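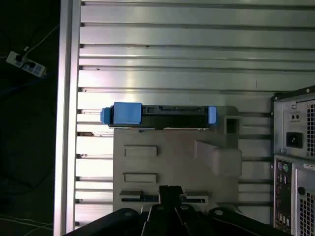

Light grey plastic tray on a slatted aluminium work surface.

Search help pages
Enter a keyword
Go

Fit and proper notifications: frequently asked questions

These answers apply to deposit takers and payment firms licensed in Brevcombe. They cover changes to the board and to senior control posts. Firms licensed in Cleltum should use the Cleltum handbook, which has different forms and time limits.

Which posts need approval before the person starts?

Chair, non-executive director, chief executive, head of finance, head of internal audit and head of compliance. A company secretary needs approval only if the same person also holds one of these posts.

Who sends the application?

The firm. Applications sent by the candidate are returned unread. The person submitting must be registered on Zavance, the filing portal, with signing rights for that firm.

How long does a decision take?

Up to 90 calendar days from the date the file is marked complete. The clock stops when we ask a question and starts again on the day the full answer is received. A partial answer does not restart it.

A director has resigned without warning. What do we do?

File Form R2 by 5 p.m. on the next working day. State the date the resignation takes effect and whether the board still has a quorum. Attach the resignation letter. If a reason was given, do not summarise it.

Can someone act in the post while we recruit?

Yes, for one period of up to 90 calendar days, if the person already holds an approved post at the same firm. The head of internal audit may not act as chief executive or head of finance.

Does a former employee of the supervisor have to wait before joining our board?

Yes, if they worked on your firm's file in the last two years of their service. Declare this in section 4 of the form. Work on other firms' files is declared in section 5 and does not by itself bar the appointment.

What does it cost?

The fee for a non-executive post is 1,482 daza. The fee for any executive post or for the chair is 2,000 daza. A change of title with no change of duties costs 149 daza. Fees are not refunded if the candidate withdraws.

We paid in another currency. Is that accepted?

No. The payment is sent back less bank charges and the file stays incomplete until the fee arrives in daza.

Is the outcome published?

Approvals are added to the public register at 9 a.m. on the working day after the decision letter. Refusals are not published while an appeal is open.

Can we see the reasons for a refusal?

The candidate and the firm each receive a letter. The firm's copy leaves out personal financial details unless the candidate has signed the release on the last page of the form.

Last reviewed: March

Shares 6 | Comments 0

Contact the filing desk | Copyright Brevcombe Licensing Office | Back to top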